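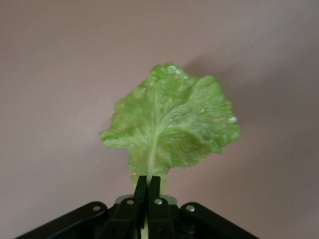
Proposed change to the salad course at the January members' dinner

Posted November 21, 2023
By Majdi Obeidat, Dining Secretary, Mirkutetti Supper Society

Members are invited to comment on a proposed change to the order of service at the January dinner. For as long as the Society has kept written menus, the green salad has been served before the main course. The proposal is to serve it after the main course and before the cheese.

The kitchen at Mansour Hall has confirmed that either order can be accommodated at the same price. The salad itself would remain as it is at present: green leaf lettuce, torn by hand, dressed with oil, vinegar, salt and a little mustard. The first course would become soup. Comments should be posted in this thread. Members who prefer to write privately may do so through the Society's office.

Replies

cilline_north
I support the proposal. A dressed salad is sharp, and a sharp dish at the start of the evening does no favors to the wine that is poured with it. Served after the meat, the same salad refreshes the palate and gives the table a pause before the cheese. Many of us eat this way at home already.

I would ask only that the dressing be made a little milder than it was last year.

H. Tabor
I must register my opposition. The Society meets in the evening, and many members arrive directly from work. They are hungry. A salad on the table when they sit down allows them to begin at once, while late arrivals find their seats. Soup cannot be set out in advance in the same way, as it will be cold by the time the chair has finished the welcome.

I would also note that by the end of the main course a good number of members are ready to stop eating. I expect that a great deal of lettuce will go back to the kitchen untouched.

Majdi Obeidat
Thank you both. On the question of timing, the hall has stated that soup can be brought out 15 minutes after the doors open, once the welcome has been given. Bread and butter will be on the tables from the start. I hope that this answers part of Mr. Tabor's concern.

H. Tabor
It answers part of it. Bread is not a course, and those who fill up on bread will be even less inclined toward a salad an hour later.

quiet_endive
May I raise a practical matter that applies whichever order is chosen? At the last dinner the salad was dressed well before it was served. Leaf lettuce does not tolerate this. The salt draws water out of the leaf, the frilled edges collapse first, and what reaches the table is limp and sits in a pool of thin dressing. If the salad is moved to a later point in the evening, and the kitchen continues to dress it at the same hour as before, the result will be a good deal worse.

I would recommend that the minutes record the following instruction to the hall: the leaves are to be washed and dried in the afternoon, kept cold under a damp cloth, and dressed only when the main course plates are being cleared.

cilline_north
Seconded without reservation. I would add that the leaves must be thoroughly dry before they are stored. Oil will not cling to a wet leaf, and kitchens in a hurry tend to make up for this by using more dressing.

R. Ashworth-Lim
I have no strong view on the order of courses, but I do have one on the lettuce. Loose leaf lettuce is pleasant enough, but it has very little body. If the salad is to follow a braise or a roast, it should have some crunch and some bitterness. Romaine hearts would serve well, with a portion of escarole. The present choice was made with a first course in mind, and it seems to me that the two questions ought to be decided together.

quiet_endive
I respectfully disagree. Despite my user name, I would not want bitter greens at that point in the meal. After a rich main course a soft leaf with a light dressing is exactly what is called for. Romaine is mostly rib, and it is difficult to eat politely at a crowded table unless it is cut small. Cut lettuce browns along the edge. A soft leaf can be torn to a sensible size and folded onto the fork.

R. Ashworth-Lim
Browning takes far longer than a dinner lasts, provided the knife is sharp and the lettuce is cut that day. I have cut romaine in the morning and served it in the evening without complaint. I accept the point about the rib.

Majdi Obeidat
For the information of members, the hall's supplier can provide green leaf, romaine and butter lettuce in January at the same price. Escarole would have to be ordered separately, and the quality at that time of year cannot be promised. I suggest that we set escarole aside for the present.

old_table_nine
I have attended these dinners for 39 years and have eaten the salad first at every one of them. I do not claim that this is an argument. I would ask, however, that the Society be careful about changing several things at one time. In the past few years we have changed the hall, the start of the evening and the coffee. If the salad is to be moved as well, let it at least be the same salad, so that members can judge the one change fairly.

There is also the matter of plates. When the salad comes first, it has its own plate. When it comes later, there is a temptation to serve it on the plate that held the main course. I have been to dinners elsewhere at which this was done, and vinegar does not improve cold gravy. I would like an assurance that clean plates will be provided.

Majdi Obeidat
Clean plates will be provided. The hall has quoted for 225 additional small plates, which allows for both the soup course and the salad, and there is no added charge for washing.

H. Tabor
Old_table_nine has put the case for caution better than I did. If the majority favors the change, I will accept it for one dinner as a trial. I would not accept it as a permanent alteration to the order of service without a vote at the general meeting.

M. Feriel
I write as a member who does not drink wine, and I would observe that the first argument offered in this thread has no bearing on me or on the others at my table. We like the salad first. It is light, and it lets one talk. Has any thought been given to placing the salad in large bowls down the middle of each table at the start and leaving it there? Those who wish to eat it early could do so, and those who prefer to wait could wait.

quiet_endive
The difficulty is once again the dressing. A dressed bowl left out through soup and a main course would be past eating. It would be possible to leave the leaves undressed and to set out the oil and vinegar in small jugs.

M. Feriel
Jugs would be perfectly acceptable to me.

cilline_north
They would not be acceptable to me, I am afraid. A salad dressed by each person on the plate is never evenly coated. The dressing falls to the bottom and the top leaves are eaten dry. A salad should be tossed in a wide bowl, by someone who has room to do it — this is the one part of the work that cannot be handed to the guests.

R. Ashworth-Lim
Jugs also get knocked over. I say this having knocked one over.

Majdi Obeidat
I am grateful for the comments received. The position as I understand it is that most of those who have written would accept the later salad as a trial, that the lettuce should remain green leaf, and that the dressing should be added at the last moment. M. Feriel's suggestion has divided opinion. I will ask the hall whether one or two tables could be served in that manner on request.

This thread will stay open for 21 days. The menu will then be sent to the printer.

M. Feriel
Thank you. Please put my table down for the bowl and jugs.

old_table_nine
May I ask what kind of soup is intended?

Majdi Obeidat
Leek and potato. A separate thread will be opened for comments on the soup.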